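十九世纪地方禁酒会文献目录上线，503件藏品开放检索

2023年1月4日，Biria历史文献中心宣布，“Jendham禁酒会文献目录”即日起在中心网站开放，读者无需注册即可查阅。目录收录十九世纪三十年代至六十年代美国北部乡镇禁酒团体留下的文献503件，包括往来信件、账册、会员名单、誓约卡和零散印刷品。
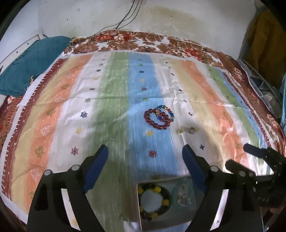
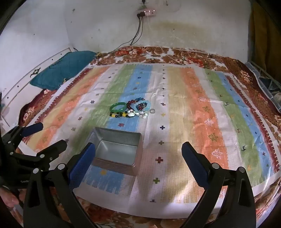 条纹铺面与米白色墙面，两图摄于同一处。

这批文献原由Jendham家族几代人保存，去年11月完成移交手续，现由Biria历史文献中心永久收藏。编目工作由中心与Bjarnason出版社合作进行，出版社承担抄录和校对费用，并将在日后出版文献选集。

禁酒运动是美国十九世纪上半叶参与人数最多的社会运动之一。以往的研究多依据全国性团体的年报和知名讲演者的著述，乡镇一级的记录留存较少，且分散在私人手中。此次公开的文献出自几个规模不大的地方团体，内容以日常事务为主：谁缴了会费，谁因违背誓约被除名，租用会堂花了多少钱，下一次集会请谁来讲话。

目录中有信件247封。其中较早的一组写于三十年代中期，通信双方就誓约的范围争论多时。一方主张会员只戒烈酒，苹果酒和啤酒不在此列；另一方要求戒绝一切含酒精的饮品。争论延续数年，最后一部分会员退出，另立新会。退出者的名单夹在一册会议记录的后半部，此次已单独编号。

账册共35册，是整批文献中整理难度最大的部分。各会记账方式不一，有的按季度结算，有的只在年末记一笔总数，还有几册前后换过多名记账人，缩写习惯各不相同。编目人员为每一册编写了缩写对照表，附在相应条目之后。账册显示，多数团体的收入来自会费和集会时的募捐，支出则以印刷费、灯油和会堂租金为主。四十年代起，部分账册中出现了向戒酒者家庭发放衣物和面粉的开支。

负责编目的Consuelo Toledo表示：“研究者过去知道这些团体存在，但很难知道它们平时怎样运转。账册里的数目都很小，有时一整页只记蜡烛和邮资。把几册连起来看，才能看出一个会什么时候人多，什么时候快要办不下去了。”

妇女在地方禁酒会中的活动，在目录中也有较多反映。按照当时一些团体的章程，女性可以签署誓约，却不能在正式会议上发言或投票。四十年代后期的几封信谈到，数名女会员另行组织了缝纫聚会，以出售手工品所得资助禁酒读物的印制。相关条目可通过主题词“妇女团体”一并检索。

目录按文献类型和年代编排，每一条目注明日期、责任者、地点、页数和保存状况，并附有内容提要。日期不全的文献，依据纸张、笔迹和所涉事件推定年代，推定结果以方括号标出。人名按原文拼写著录，同一人有多种写法的，以参见条目相连。信件全文抄录已完成一半以上，其余部分将分批补入。抄录稿保留原有的拼写和标点，破损处以省略号表示。

Bjarnason出版社编辑Ragnheiður Þrastardóttir介绍，选集暂定收入信件和会议记录两部分，账册因篇幅较大，只选刊有代表性的年份。“选集面向一般读者，会有较多注释，说明当时的货币、度量和乡镇行政。专门研究者仍应使用目录和原件。”她说。选集的书名和定价尚未确定。

为配合目录开放，中心将在Widisari阅览室陈列部分原件，包括誓约卡、集会传单和一册保存完整的会员名单。陈列免费参观，展品附有中英文说明。出于保护纸张的考虑，陈列期间会更换展品，展柜内照明也会调低。

需要查阅原件的读者，请提前向阅览室提出书面申请，注明所需文献的编号和研究用途。阅览室每次接待的读者人数有限，每位读者一次可调阅不超过五件。账册中有两册装订松脱，修复完成前只提供复制件。读者可以自行拍照，不得使用闪光灯；用于出版的图像须另行申请。

中心同时征集相关线索。编目过程中发现，账册所记的若干团体没有会议记录留存，部分年份的名单也有缺页。持有同类文献的个人或机构，可与中心编目部联系，中心可提供鉴定和保存方面的建议，不要求转让所有权。

关于Biria历史文献中心
Biria历史文献中心收藏十九世纪社会团体的手稿与印刷品，开展编目、修复和公共阅览工作，成立至今近25年。

关于Bjarnason出版社
Bjarnason出版社出版历史文献、书信集和地方史著作。

媒体联系
Biria历史文献中心编目部，Consuelo Toledo
采访及图像使用申请请通过中心网站“新闻”栏目提交。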